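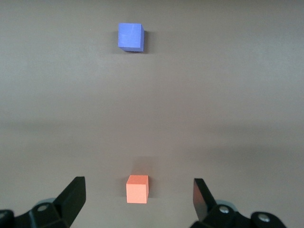

Getting to Cusside without losing a whole day

3 Apr 2023

I have been promising my sister's side of the family a visit since October, and last week I finally made it happen. The trouble with Cusside is that no train goes anywhere near it, and my car is not what it used to be, so I spent an evening with a pot of tea looking at every shuttle, van and hired car I could find.

My first thought was Pliner, the shared shuttle. The fare was 35 dollars each way, so 70 for the round trip, and you can bring one big suitcase plus whatever fits on your lap (a pie, in my case). A private car from Drureo was a good deal more, though I will admit I went back and looked at that page three times. Leather seats! Somebody to carry the bags! I was tempted.

In the end I took the shuttle, and I'm glad I did. The driver met us outside the Colombo hotel, waited for a couple who were running late, and kept the heat on the whole way. It's roughly 70 miles, mostly two-lane road, and we stopped once at a gas station with very good peanut brittle – I bought two bags and only one made it to Cusside.

A few things I'd pass along if you're thinking of going. Book the return seat at the same time, as the Sunday van fills up early. Sit on the left for the river. And call the night before to check your pickup spot, which moved on me between booking and leaving.

My sister has already asked when I'm coming back. Early summer, I told her, and I'll bring another pie.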